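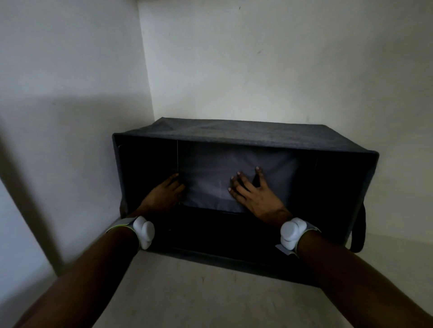 Does buying more storage make a home tidier?

Only for a while, and mostly in homes that were fairly tidy to begin with. A box moves things out of sight, and a household that keeps bringing things in will fill the box and then want another.

I have been putting that to people in the storage trade since March, and few of them disagree with me as strongly as I'd hoped. A shop manager in Nallgate, where I live, told me cheerfully that her best customers for baskets are people who already own baskets. They come back in the new year, they come back when the schools go back, and they come back when they move. She has stopped asking what they plan to put in them.

Nallgate is a good place to look at all this. It is a middling town with a middling high street, and in the time I've lived here the ironmonger and both shoe shops have shut. What has opened is a branch of Filholm, which sells storage and nothing else. You can buy a tray to go in a drawer, a divider to go in the tray, and a small lidded pot to go in the divider. I counted my own drawers when I got home from my first visit and found 9, of which I could say with confidence what was in two.

Filholm's pitch is on the wall as you go in: "A place for the life you have." I read it several times and I still don't know what it means. The staff are pleasant and the goods are decent enough. My quarrel is with the promise, which is that mess comes from a shortage of containers. Most of the houses I know have plenty of containers. They have carrier bags full of carrier bags. They have a biscuit tin of buttons and a second biscuit tin which used to hold buttons and now holds batteries that may or may not be dead.

The trade has been helped by the decluttering people, who ought on paper to be its enemies. If you own less, you need fewer boxes. Yet every decluttering book I borrowed for this piece ended up, by the last third, telling me to buy something. One wanted matching jars. Another wanted labels, and a machine to print the labels, and had a stern page on handwriting. A third spent six chapters on letting go of possessions and then offered a list of suppliers.

The method everyone in my part of the world is talking about is called Pisharody. You may have been spared it. It is taught over a long weekend in a hotel function room, and the central idea is that each object in the house should be picked up, given a "reason score" and either put back or put in the hall. The hall is where the method comes unstuck. Two of my neighbours did the course last year and both still have a hall you have to walk through sideways. One of them has started scoring the things in the hall again, to see if any have improved.

I went along to an introductory evening, which was free, with biscuits. The main course costs 200 pounds, and the workbook is extra. The speaker showed us before and after photographs of a kitchen, and the after photograph was certainly nicer. It was also taken from a different corner, in better light, with the bin moved. When someone at the back asked what the kitchen looked like now, we were told that maintaining the method was covered on the second day.

I asked for figures. I was told that 83 per cent of people who complete the course say they feel calmer at home. Asked when? At the end of the weekend, on a form handed out before the coats. I'd feel calmer too, after two days in a hotel with somebody else bringing the tea. Pisharody did not have a number for six months later, and when I wrote to ask if one was planned I got a voucher for the next course.

None of which means that people who enjoy it are fools. Plenty come home and clear a cupboard they have been dreading for years, and good for them. But they could have had the afternoon for nothing. What they were paying for, as far as I can see, was permission and a deadline, and both can be had by inviting your mother-in-law to stay.

Then there are the apps. Floltilik is the one I was steered towards most often, and I gave it a proper go. You photograph your belongings, put them in imaginary rooms on your phone, and it tells you where everything is. The free version stops at fifty objects, which got me as far as the end of the kitchen worktop. The paid version allows 2,000. I thought at first that was a generous limit and then did the pan cupboard, where it wanted each lid entered separately from each pan.

It does one thing well. When I had lost the spare key to the back door, the app told me without hesitation that it was in the blue dish. The key was not in the blue dish. But it had been when I photographed it, and I suppose I can't blame the phone for what I did afterwards. There lies the trouble with any list of a house. A house is used all day by people who put things down. The list is right on the evening you make it, and by breakfast somebody has moved the scissors.

The app also nags. It sent me a message one evening to say that I hadn't "visited" my airing cupboard for eleven days. I've had friends go longer than that without a visit and none of them complained.

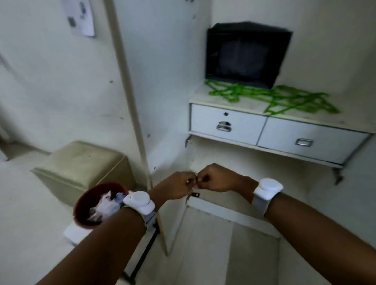

What should you do first if a house has got out of hand?

Take out the rubbish and anything that belongs to somebody else, and leave the sorting for another day. It costs nothing and needs no system, and it often clears enough floor for the rest of the job to look possible.

I had that advice from a woman who has cleaned other people's houses for a living for most of her working life. She didn't want to be in a magazine, so I'll leave it there, except to say that she has never bought a drawer divider and thinks labels are for jam. Her view is that most families have two problems which they mistake for one. They have too much coming through the door, and they have no fixed time for putting it away. She can tell in the first ten minutes which of the two is worse. She can also tell who in the house does the putting away, and it is nearly always a single person, and that person is nearly always the one who rang her.

You won't find much about that in the books. They speak of "the household" as though it were a small, well-run office in which everybody had been sent the memo. They don't have much to say about the husband who keeps every cable he has ever owned, or the teenager whose clean and dirty clothes can be told apart only by the teenager. A method which depends on everyone joining in is going to land on whoever cares most. I put that to Pisharody as well. The reply said the course "welcomes couples" and gave the price for two.

I am also doubtful about the health claims. It is now common to read that clutter makes you anxious, sleepless, fat or forgetful. Some of it may be so. But a good many of the articles I read leaned on surveys that asked people whether they felt bad and whether their homes were untidy, and then drew an arrow from the second to the first. It could easily run the other way. When I'm low I leave the washing up. When my father was ill I left everything, for months, and no basket would have made a difference to how I felt about it. Somebody having a bad year doesn't need to be told that the state of the landing is doing it to them.

Nor do I quite trust the green argument, which Filholm has lately taken up with some energy. Its current leaflet says that organised people waste less, as they don't buy a second tin opener when the first has gone missing. I'm sure it happens. I have three tin openers. But against my two unneeded tin openers must be set every plastic crate, tub and tray made so that we can keep track of them, and the leaflet has no sum for that. It was printed on thick card, with a loop for hanging it up.

What does seem to work, from asking people whose homes I like being in, is dull. They have a bag by the door for the charity shop and they take it when it's full. They do ten minutes before bed. They put off buying things. Most of them have one cupboard that would frighten a stranger and they keep it shut. A couple of them had old shoeboxes doing the job of much dearer ones, and I only noticed when they opened the wardrobe to show me. When I asked what their system was they looked at me blankly.

There is a second Filholm planned for the retail park, on the side nearest the ring road. The Nallgate manager says it will be three times the size, with a room set aside for demonstrations and a counter where you can bring in the measurements of your cupboards. The unit next door has been let to a self-storage company, for those whose boxes no longer fit in the house. I asked her if the two had planned it together. She said no, but they were all very pleased.

I've cancelled Floltilik, or tried to. It wants to know my reason for leaving and offers a list to choose from, and "I can remember where the bread is" isn't on it. The Pisharody voucher is still valid, and it's in one of the drawers, though I couldn't swear to which. If any reader would like it, write in and I'll have a look.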